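Soltader Block Push: planner and logger for tabletop pushing

Status: in use, interfaces may still change. Version 0.29 is the last one that reads the old Nilton log format.

Soltader is the control and planning code for a single-arm pushing setup. It takes a short text instruction and a detected block layout, plans a series of straight pushes in the board plane, and sends Cartesian setpoints to the arm. The same process writes the logs that make up the Drikby episodes.

Contents

planner/ push selection and contact point search
control/ setpoint streaming, workspace limits, stop handling
percept/ block detection, color and shape classification
logs/ writer, reader, converter for Nilton logs
tools/ replay, calibration, layout checker

Block set

Eight blocks in four colors, two of each: blue triangle and cube, red star and cylinder, green star and cylinder, yellow hexagon and heart. Color alone does not identify a block. Neither does shape, for the stars and the cylinders. The instruction parser expects both words ("red star") and rejects the instruction if either is missing. Synonyms are listed in percept/names.txt. Add to that file and leave the parser alone.

Installation

Python 3.10 or later. Build the control module first, then run the layout checker with no arguments. It should print the board corners and exit with code 0. If it exits with code 3, the calibration file is missing or was written by a different user.

Coordinates

Origin at the center of the board, x away from the operator side, y to the left, units in millimeters. Block yaw is in degrees from 0 to 360. Yaw for cylinders is always written as 0. Yaw for the hexagon is reduced modulo 60, for the cube modulo 90, for the stars modulo 72, for the triangle modulo 120. The heart keeps the full range.

Planner

For each target the planner samples contact points on the block outline and scores them by expected travel and clearance to neighboring blocks. The default is 200 samples. Fewer samples give longer plans when blocks are close together, mostly with the stars, where a contact near an inner corner turns the block less than one near a point. The push model is quasi-static and assumes one block moves at a time. Pushing one block into another is allowed only with --allow-chain, and the plan is recomputed after every contact.

Logs

One directory per episode, 474 episodes in the current Drikby release. Each holds states.csv, commands.csv, instruction.txt and the camera stream. Timestamps are from the control host. Camera timestamps are corrected for a fixed offset stored in meta.json; the Bisht reader ignores this field and needs the --shift option.

Known problems

Yellow blocks are sometimes missed under direct light from the side. Raise the saturation floor in percept/config before changing the exposure.

The detector can merge two blocks of the same color when they touch. Replay marks these steps with a merge flag.

Stop handling does not clear the setpoint queue if the client disconnects during a push. Restart the control process.

Maintainer: Rosalie Aigner. Please attach meta.json and the last lines of commands.csv to bug reports.
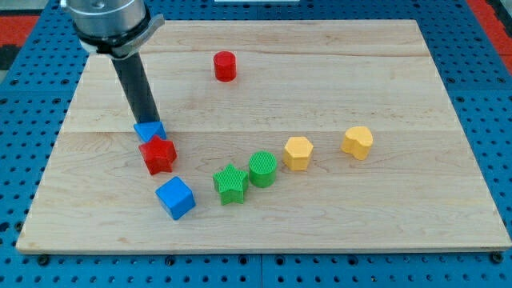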